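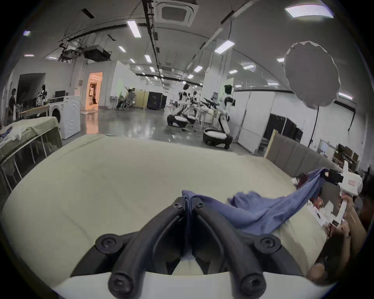

The Barkstead gripper trials were a comparison of hand-held grippers for cloth handling, run by Wissam Sfeir and Benedikt Pichler. Testing began in January and covered 2 designs, the Pladum and the Texier. Each had to pick up a fabric by one edge, hold it taut and lay it flat.

The Pladum completed 89 of its runs without dropping the cloth. Its narrow tips did well on thin folds but often lost thick hems. The Texier held hems better and was slower to release. Both were tried with 5 fabrics, and the full log lists 607 grasps.

Pichler later repeated part of the work with Multberg controllers on a fixed arm. Those results are kept in a separate table.

Last updated: 12/24/22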